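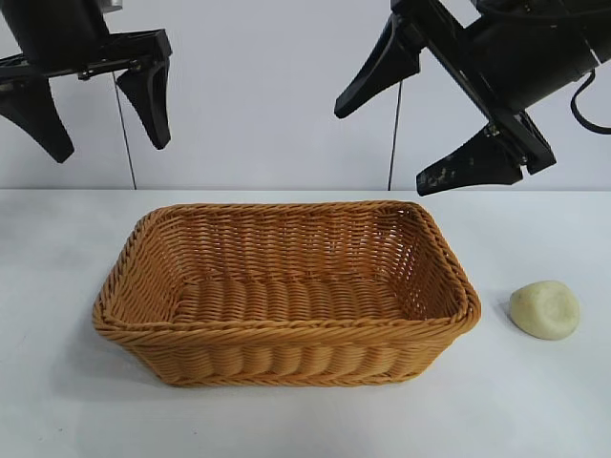 The two-arm station with the basket set and one piece still on the table.

Filed under: Gallery / Teaching by Hand

Musholm is a small project about showing robot arms simple table jobs by remote control. A person moves a pair of hand controls, the arms copy the movement, and the whole thing is saved as one example. The set on this page is the basket task, recorded over two weeks in September at the Carow workshop.

The task has one rule: the piece goes in the basket. It can go in from either side and with either arm, and it doesn't matter where on the basket floor it ends up. Operators were asked to work at a normal pace and to keep going after a missed grab, so the saved examples include second and third tries. A run that went past a minute was stopped and started over.

The table was kept plain for this set. We had tried a patterned cloth in an earlier round and went back to a white top, mostly to keep the lighting simple. The basket was moved a little between runs – a few inches one way or the other, sometimes turned. The full set came to 2,248 runs. Around 700 of those were done by people in their first week on the controls, and we kept them in a separate folder.

The basket with the piece inside, and an open gripper up to the right.
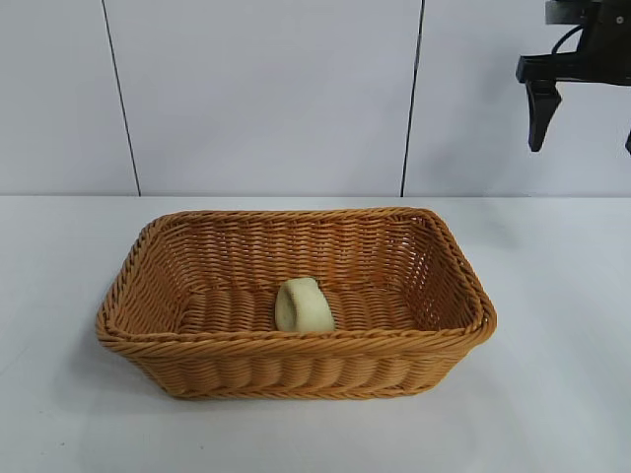 Close to the rim

Most of the trouble in this task comes at the edge of the basket. The braid stands up thick all the way around, and a finger that comes in low can catch on it. New operators tend to watch the piece and forget the rim. We ask them to lift first, then move across, then lower, and to check the wrist view before letting go.

The wrist view takes some getting used to. From there the basket is very big and a bit soft in focus, and the weave fills a good part of the picture.

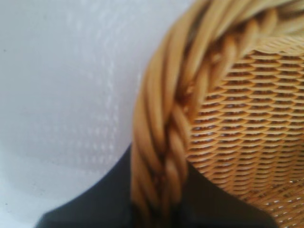 Cemness, the software we use for the controls, puts the wrist views next to the table view on one screen. Some operators look at the wrist views the whole time. Others only glance at them near the basket. Both ways gave usable runs, though the second group was a little faster by the end.

Each operator did 14 runs in a sitting and then took a break. Hands get tired on the controls sooner than people expect, and the last few runs before a break were often the slow ones.

The same station is used for the cup and cloth tasks, which have their own gallery pages. The control handles came from Rahimi and are on their 3rd set of grips. Pictures from the cloth task will be added when the sorting is finished.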